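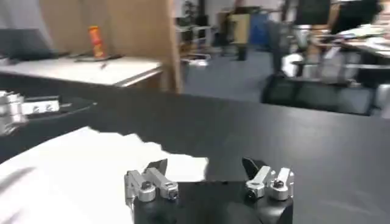 Pranholm two-arm workcell: review after a February-to-fall loan

Reviewed by Aivar Vaher, 2024-10-13

Listbridge sells the Pranholm as a bench system for light handling work: folding, sorting, bagging, kitting. The sales material says it will also do "ordinary domestic tasks." I ran it on both kinds of work to find out how much of the claim holds up today.

Hardware

The grippers are the best part. Each has two aluminum linkage fingers with flat black pads, and the pads close parallel enough to pick up a single sheet if the edge is already raised. The linkage bolts are on the outside and can be reached with a normal hex key. I tightened them once in 2000 hours of powered time. The wrist camera sits close to the fingers and gives a usable view of the gap between the pads, although anything past the work surface goes soft.

The black tabletop is a mixed choice. White material stands out well against it, which helps the vision software find an edge. The surface also has a slight sheen, and under bright overhead light the software sometimes marked a reflection as a fold line. A matte mat fixed most of that.

Flat material

Soft or crumpled sheets are the hard case for any system of this type. A crumpled sheet has no fixed outline, so the controller has to find a corner, lift it, look again and plan the next grasp. The Pranholm does this in a loop with a limit of 10 attempts, then stops and raises a fault.

With dish towels it reached a square fold in almost 3 minutes. A person does it in a few seconds. With a pillowcase it usually found the open end and usually lost it again during the second fold. I did not get a fitted sheet folded at all. Paper was easier to grasp than cloth and easier to ruin, as the default grip force leaves a crease. Set the force to the lowest level before you start.

Rigid parts

Shop-floor work went much better. Placing cartons in a tray, moving capped tubes from one rack to another and loading a fixture all ran for full shifts without a fault, provided the parts arrived in the same place each time. When they arrived in a pile, throughput fell by half. Vanags makes a single-arm cell that handles piles better and costs less, but it cannot hold a bag open while filling it, and the Pranholm can.

Setup and software

New tasks are taught by demonstration. The arms are guided through the job by hand, the motion is trimmed in the editor, and the result is tested at low speed. The editor is slow and has no undo for trimmed segments. Export a copy before each edit. The Nakalberg software package adds better corner detection for cloth and is worth the license fee if cloth is your main job. It does nothing for rigid parts.

Verdict

For repeat handling of rigid parts at a fixed station, the cell is ready and I would buy it. For laundry and similar chores it is a development platform, and somebody needs to be within reach of the stop button and willing to smooth out a towel.

Rating for shop use: good. Rating for household use: poor, with improvement likely in the cloth software before the hardware needs to change.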